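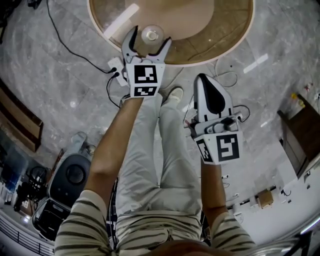 Most people who book a first appointment at a skin clinic spend more time choosing a sofa. I say this without much judgment, having done the same. I saw an ad, I liked the price, and I went in on my lunch break to have a chemical peel from a person whose last name I never learned. My face was fine afterward. It was also luck, and I think the way these treatments are sold makes it very easy to rely on luck.

My argument is a simple one. The first visit to a cosmetic clinic should never include a treatment. The consultation should be on one day and the procedure on another, with at least a week between them. Clinics should do this on their own, and where they won't, patients should insist on it.

I know how that sounds to someone who has finally worked up the nerve to go. I also know what clinics say about it, and I will get to that.

## What the visit is like now

For the past few years I have written about consumer services, mostly the dull end: gym contracts, moving companies, dental plans. Skin clinics came up because readers kept writing about them. The letters were rarely about injuries. They were about feeling rushed. A woman went in to ask about a few brown spots on her cheek and left with filler in her lips. A man in his fifties wanted to know if anything could be done about his eyelids, was told that surgery was a big step, and was offered a package of six laser sessions that did nothing for eyelids.

Lamduan Wattanapong worked at the front desk of a clinic for four years before she went back to school. She told me that the staff there were measured on what they called same-day conversion. If you came in to talk and left without a treatment or a deposit, that counted against the person who saw you.

"Nobody lied to patients," she said. "You just never left a gap in the conversation where they could say they'd think about it."

I believe her on both points. Most of the people who work in these places are decent, and many are very good with their hands. But a system that pays for yes on the first day will get a lot of yes on the first day, including from people who would have said no on the third.

The discount is the usual tool. At Kiria, a small chain near me, I was quoted $1,474 for a course of three microneedling sessions, or $1,036 if I signed before I left the building. I asked what made the treatment cheaper at four in the afternoon than it would be the next morning. The answer was that it was a courtesy for new clients. I asked if I would still be a new client tomorrow. The consultant laughed, and she was nice about it, but the price did not move.

That difference is enough to make a sensible person hurry. It is meant to be.

## Why a face is not a haircut

People in the business like to describe the nonsurgical menu as maintenance. The word puts a syringe in the same class as a manicure. Some of what they do does belong there. A light facial or a basic cleanup is not something anybody needs to sleep on.

But a lot of the menu is medicine. Botulinum toxin is a prescription drug. Filler is a gel placed under the skin, and in rare cases it can block a blood vessel, which is an emergency. Lasers can burn, and the wrong setting on darker skin can leave marks that last much longer than whatever the patient came in for. Medium peels need real aftercare and some days at home. I don't list these to scare anyone. The risks are low in trained hands, and plenty of people are happy with what they get. They are still the sort of facts that a person should hear at a time when the tray isn't already set out.

There is also the matter of what people remember. I sat in on a consultation with a friend, Sipho Xaba, who was looking into treatment for acne scars. It lasted 20 minutes. He was told about three kinds of laser, the downtime for each, the need to stop one of his creams, and the chance of dark patches afterward. In the car he could recall the name of one laser and the total price. He is an accountant and he had been taking notes. The notes said "stop cream" and did not say which cream.

He called back two days later and asked. He also asked whether the person holding the laser had treated many patients with skin like his. That question had not come to him in the chair. The answer wasn't great, and he went somewhere else.

If he had agreed to a test patch and a first pass that same afternoon, as he was invited to, he would have found out later or not at all.

## What clinics say

I put the idea of a waiting week to several clinic owners. The objections were much the same from each, and some have weight.

The first is that adults can make up their own minds. True. A week doesn't take that away from them. It only moves the decision out of a room where one of the two parties is working on commission.

The second is travel. Steinar Stougaard runs a practice in a farming county and has patients who drive three hours each way. Making them do it twice, he said, would just push them toward someone less careful who lives closer. I think he has a point, and I think a video call takes care of most of it. The talking can be done from a kitchen. The hands-on exam can happen on the treatment day, with a clear understanding that the answer may still be no. He didn't love that, but he agreed it could work.

The third is returning patients. Somebody who has had the same dose in the same forehead twice a year for a decade doesn't need a week to reflect. Fine. I am talking about first visits and new procedures.

The fourth is money, and it usually came last and in a lower voice. A clinic that sends people home loses some of them. Baldur Kjærgaard, who owns the Grumdale clinic, was the only one I spoke with who already works this way. He charges a flat consultation fee, takes it off the bill if you come back, and won't treat anyone on day one. He said he lost business the first year and is not sure he has won all of it back. He gets fewer complaints, and he spends less of his week fixing things that people regret.

I would rather be able to report that doing the right thing made him rich. It seems to have made him somewhat less busy.

## What I would ask for

Rules differ a great deal from place to place, and I don't expect lawmakers to move fast on this. Some patient groups want a required cooling-off period written into law, and I would support one for injectables and for any laser work that breaks the skin. Until then, most of it falls on the person in the chair.

So say it on the phone when you book: "I'm coming in to talk and I won't be having anything done that day." Say it again at the desk. A good clinic will write it down and move on. If the person on the phone starts to tell you about a special that ends Friday, you have learned something useful for free.

Ask for the quote in writing and ask how long it stands. A quote that expires when you walk out is a sales device and can be treated as one. Nuanchan Sukprasert, a nurse who has been injecting for eleven years, told me that she would add one more thing. Ask who you call if something looks wrong at nine at night, and ask for the number before you pay. At two of her former workplaces the answer would have been a voicemail box.

Ask what happens if you do nothing. I have found that this one separates people quickly. A doctor I saw last year about the lines between my eyebrows said that if I did nothing they would get a bit deeper over ten years, and that most people wouldn't notice but me. He then told me what treatment would cost, which was $869 for the first year, and that I could take as long as I wanted. I still haven't gone back. I might. The lines are about the same.

I should be fair about one more thing. Some readers have told me that a waiting week feels like being scolded - as if wanting a smoother forehead were a moral weakness that had to be tested. I don't see it that way and I don't want clinics to present it that way. People have their own reasons for wanting to change how they look, and they don't owe me or a consultant an explanation. We wait before a mortgage closes. In a lot of places we can cancel a contract signed with a door-to-door salesman. Neither of those suggests that there is anything shameful about owning a house or a vacuum cleaner.

A friend of mine had her consultation in April, took her week, took three more, and then had the procedure. She is pleased with it. She says the only thing she would change is that she'd have asked for a morning slot, to miss the traffic on the way home.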